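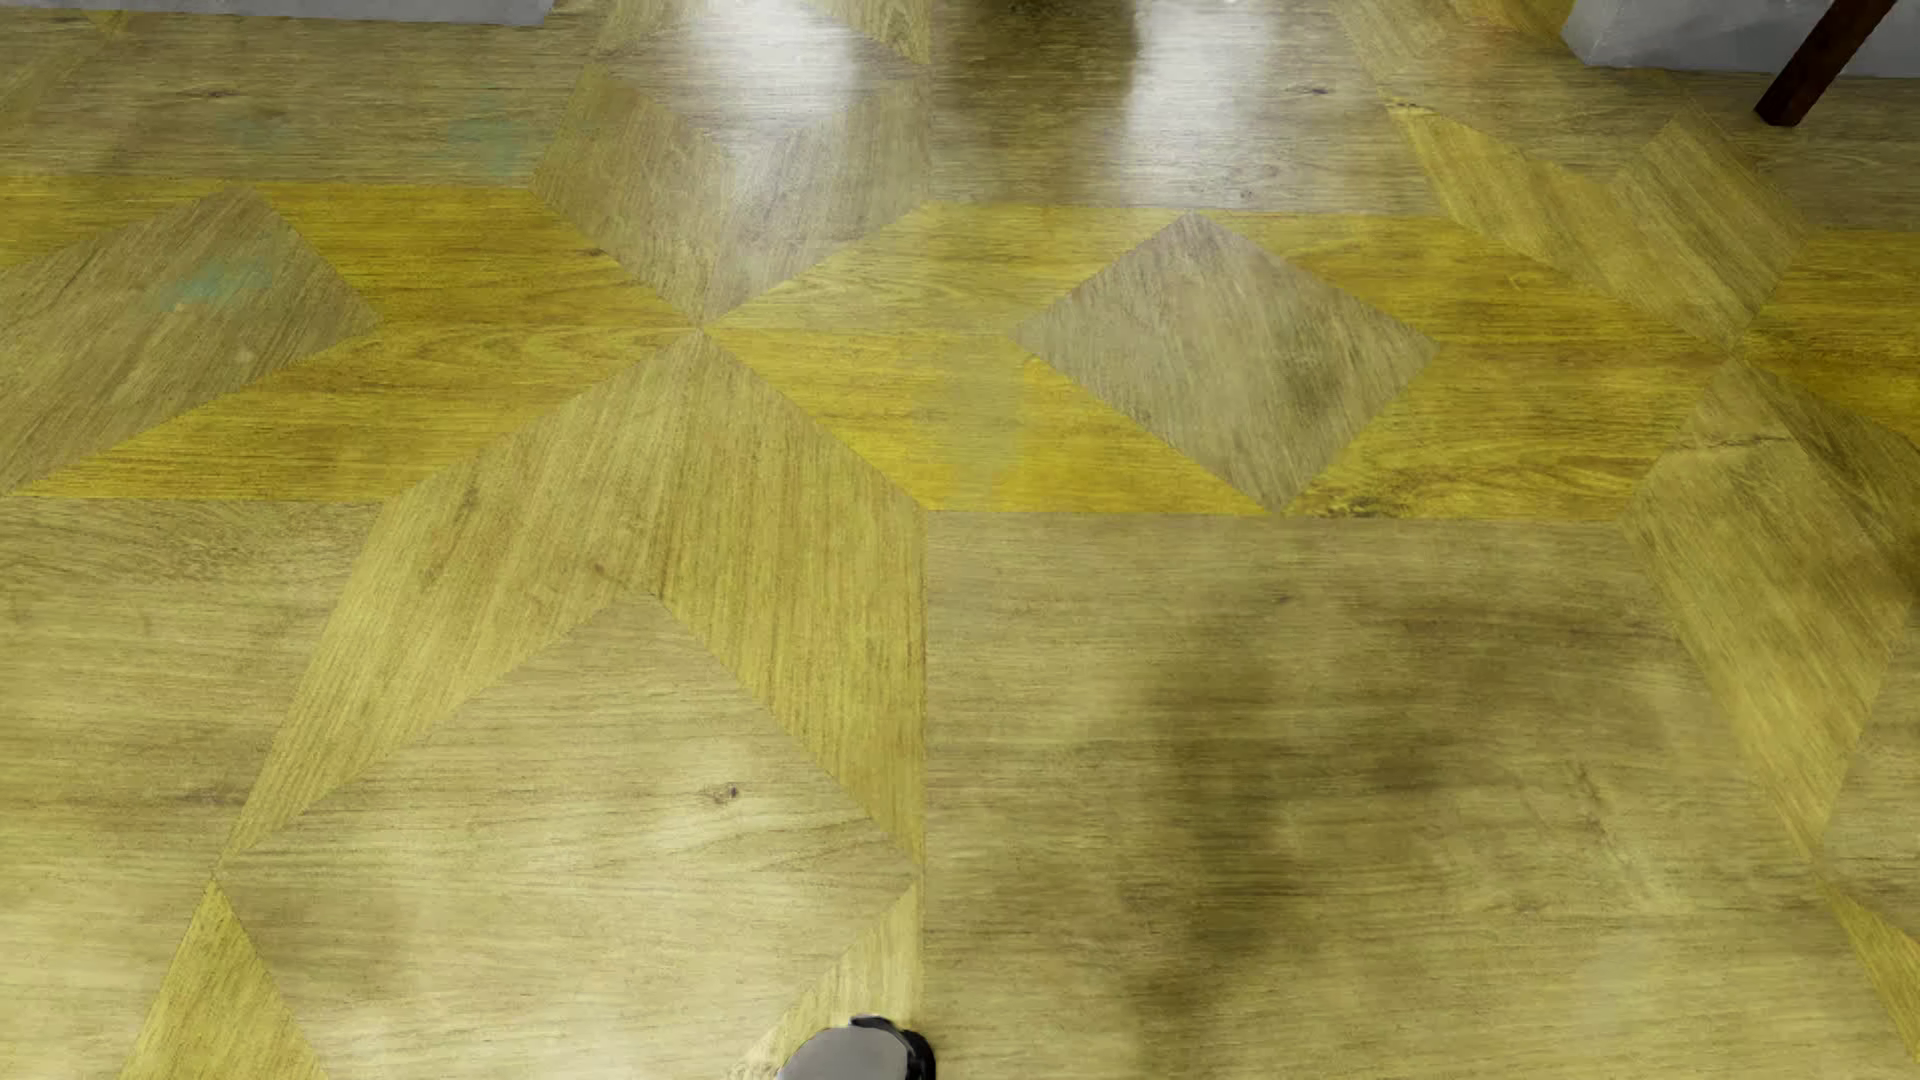
Diamonds and chevrons in tan, brown and yellow

August 6, 2022

So I finally did it. I hired a sound guy for my sister's engagement party, and I am never going back to the phone-in-a-salad-bowl method again.

If you've been reading for a while you'll remember the November disaster, when I ran my parents' anniversary off a pair of computer speakers and a playlist that had ads in it. My uncle was halfway through a very sweet toast when a voice cut in to offer him car insurance. He thanked it! People still bring it up.

This time I had a hall to fill, the old one down by the harbor in Mustulport, and 219 people who had said yes. My sister swore it would be a small thing. She invited 300. I don't know what the others were doing that night but bless them, because we would have run out of chairs.

My first idea was to rent everything and set it up myself. I got as far as the Ultonico website, put together a package with 2 speakers, a little mixer and one wireless microphone, and it came to $349 for the weekend. Not terrible. Then I read the part about picking it up yourself and bringing your own stands, and I thought about my car, which has a trunk the size of a shoebox, and I closed the tab.

Then my cousin gave me a number for Rangi Te Moana, who runs a small outfit called Tautahi and does mostly weddings. I called expecting a price. Instead I got twenty minutes of questions. How high is the ceiling? Is there carpet? Will people be eating while someone talks? Where are the outlets, and is the kitchen on the same circuit? I didn't know any of it. I had to drive over there with a tape measure and a notebook like I was buying the place.
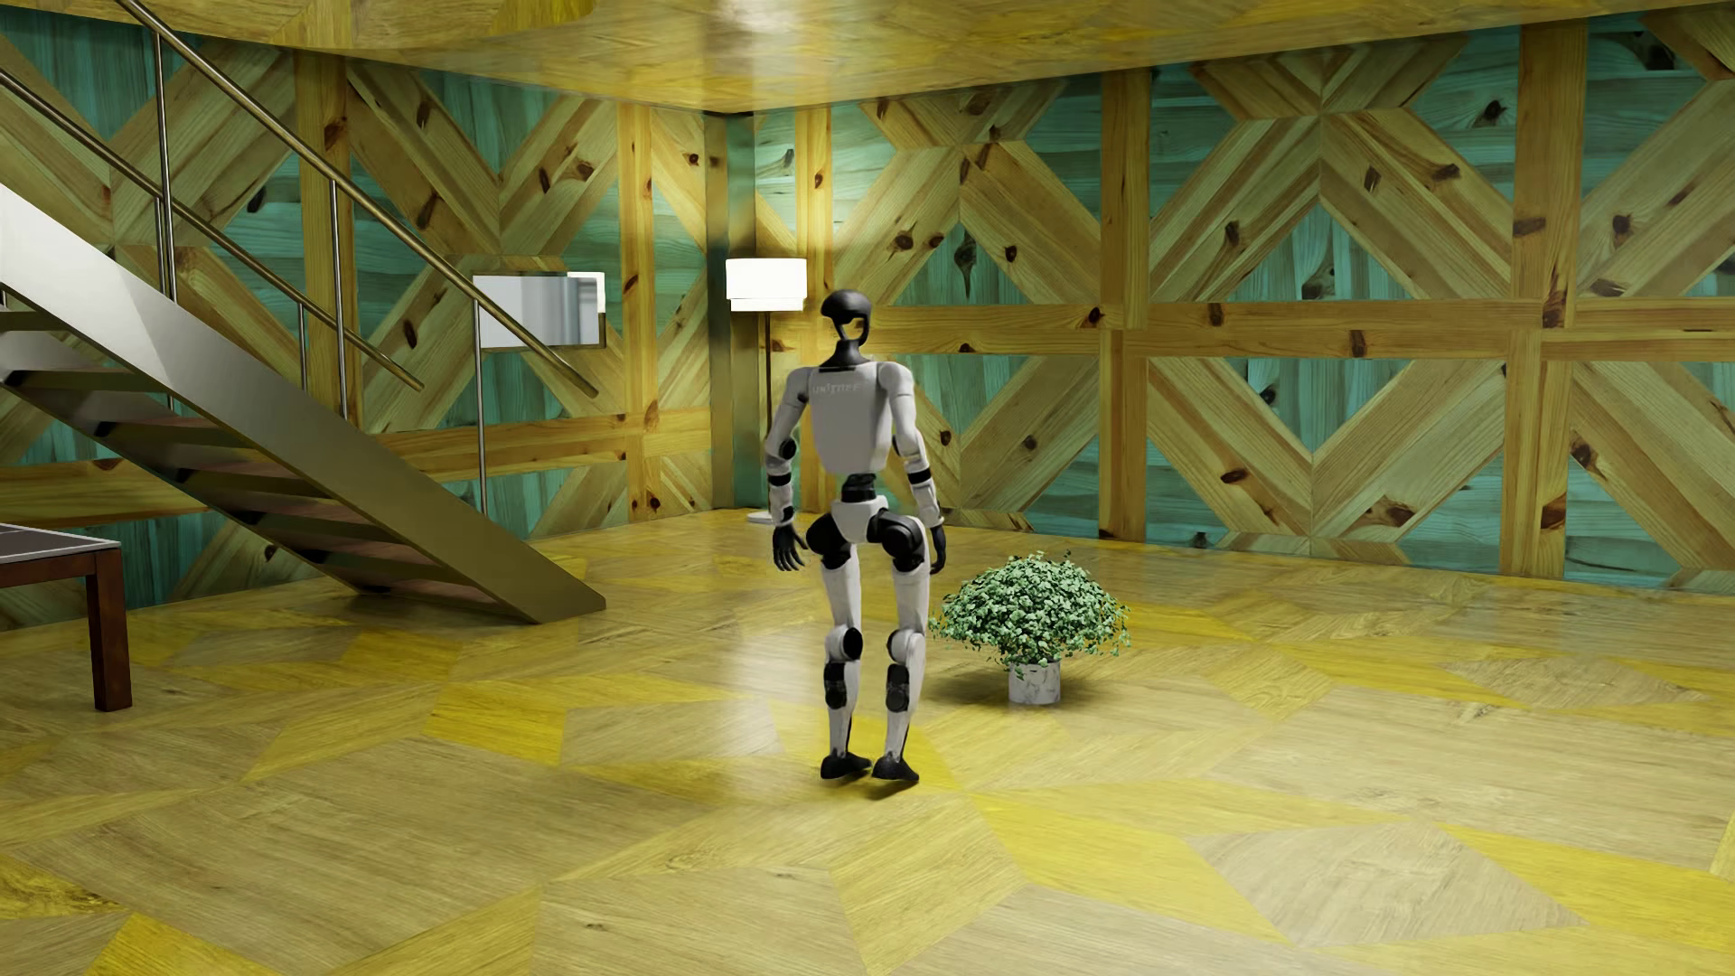 The ceiling question mattered more than I expected. It's a high one with bare walls, and when I clapped (he told me to clap) the sound went up and wandered around for a while before it came back. Rangi said music would be fine in there but speeches would turn to soup if we just put two big speakers up front and cranked them. His plan was smaller speakers spread down the sides, all of them turned lower than you'd think. I nodded along on the phone as if he could see me.

On the day he showed up with his helper, Nikau Ngata, and they were in and out of that van so fast I felt lazy just standing near them. Nikau taped down every single cable. Every one! I went around later in heels and didn't trip once, and I trip on flat sidewalks.

We did a sound check, which I'd always assumed was for bands. Nope. They made me stand up front and read something out loud, so I read the back of a chip bag, and Nikau walked around the whole hall giving a thumbs up or a so-so hand. I hold the microphone too low, apparently. I hold it like an ice cream cone. Rangi came over and moved it up to my chin and suddenly I sounded like a person on the radio.

A few things I'd do differently. I'd send the playlist earlier, for one. I gave it to them that afternoon and two songs were the wrong version, including the one my sister walked in to, so she got the live recording with a minute of cheering at the start. She waved at it, so okay, we'll call that a win. I'd also get the toast people together before dinner and show them how to turn the microphone on. My future brother-in-law gave his whole opening joke to a dead mic and then had to do it again, and it was not a joke that held up twice.

And I'd ask about lights. I didn't book any, I thought the hall ones would do, and by nine it felt like we were all dancing in a dentist's office. Rangi had a couple of Mirnex lamps in the van and stuck them in the corners pointing up at the wall, set to a kind of warm amber, and somebody killed the overheads. Huge difference. My aunt, who had her coat on already, took it off again and stayed until the end.

The wedding itself is next, and my sister wants it outside - in a field, with no power. I've already texted Rangi. He wrote back "how far is the nearest outlet" and I'm going to need a longer tape measure.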